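Notebook, block bench, February

Carrying on with the segmentation fault from the last entry. Ramadan (the layout planner) asks the perception node for a list of footprints before each pick and again after each place. On the T layout it kept getting too few back. The planner then treats the missing footprint as a failed place, opens a recovery branch and tries to put the same block down twice. The control side is behaving as written, so I have left it alone.

Two separate causes, as far as I can tell.

First, merging. Where blocks touch, the depth image gives one connected region and the clustering step returns one object. The colour split was supposed to deal with this but it runs after the size filter, and a merged pair is large enough to be thrown out before it gets there. Swapped the order. Colour split now goes first, size filter second, then the footprint fit.

Second, the board. The hue threshold for yellow was set on the bare blue table, months back, and the maple strips come much closer to yellow than the table does. The darker strips are the worst. With the old threshold the fit for a yellow block grew sideways along a strip and the centroid moved with it. I have narrowed the hue window and added a height gate of 4 mm above the fitted board plane, so that wood is rejected on depth before colour is looked at. The plane is refitted at the start of each run, not read from the config.

Replayed the saved log with both changes: 2,576 depth and colour pairs, all of the T layout or stages on the way to it. The replay is slow with the plane refit turned on, so I ran it over lunch. Footprint list was complete in every pair where the arm was clear of the blocks. Where the arm is low over the board the list is still short, which is expected and is handled by the planner's wait state.

Then over to the bench with the live node, using the T as the target: red cylinder, green star, yellow heart and green cylinder along the back, and the stem coming forward from the star with the yellow hexagon at the near end. 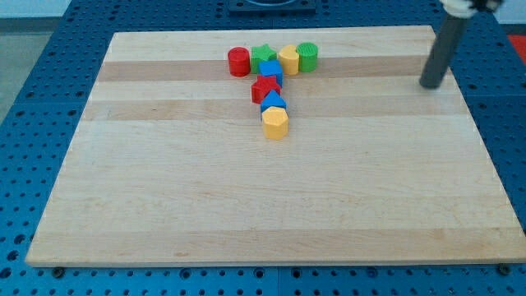
Viorica Sandu read the draft of this and disagrees about the order of the two filters. Her view is that colour first will work on this set and fail on the next one, as soon as two blocks of the same colour are put side by side. She would rather split on edges in the depth image and use colour only to name the result. She also asked why the height gate is a fixed number when the Filtari driver already reports a noise figure per pixel, and whether I had tested with the blinds open.

On the first point she is right, and the T layout does not exercise it, as its touching neighbours differ in colour. Same-colour contact goes on the test list. Depth edges are poor on the star blocks at the moment; the inner corners fill in and the fit comes back as a rough disc, which loses the yaw. On the second, the noise figure is available but the wrapper in Bodetti drops it. Small job to pass it through. On the third, no.

Settings as left:

hue window, yellow: narrowed, see commit note
height gate: 4 mm
footprint margin for the planner: 5 mm
speed limit over the board: 65 per cent of the normal setting
plane refit: on, start of run only

The margin is tight for the hexagon with the next stem block behind it. The approach checker accepts it, but only with the tool coming in from the open side, so the planner has fewer grasps to choose from there than anywhere else in the layout.

To do:

pass noise figure through Bodetti
same-colour contact layouts, cubes first, then stars
repeat with blinds open
find out why the recovery branch does not check the gripper state before it repeats a place
move the old yellow threshold out of the Mondmont defaults so it does not come back on the next install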